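Streaming Spin-offs and Their Parent Films: A Small Viewer Study
Media Studies, Group 2, Killberg College

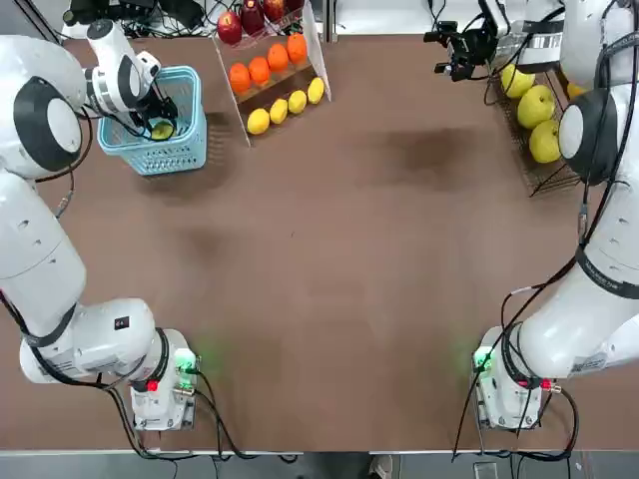

Our project looked at whether people who watch a spin-off series on a streaming service have seen the film it comes from. We chose Clisodetti, a science fiction film, and Bragança, the seven-episode series made from one of its side characters. In the first episode she takes over a grocery shop, and the camera returns to the fruit displays again and again.

We sent the questionnaire out in March through the Estach film club mailing list and the college news page. It had 50 questions, and that was too many. We received 390 replies, but a good part of them stopped before the section on the film. Those were left out of the comparison and kept for the questions on viewing habits.

Viewers who had seen the film first were more likely to finish the series. They also complained more, mainly about the recast villain and the slow third episode. Viewers new to the story liked the third episode best, because it explains who the family is.

A weak point is that film club members watch more than most people do. We would use a shorter form next time and ask about trailers, which several people brought up in the comment box. The full question list is in the appendix.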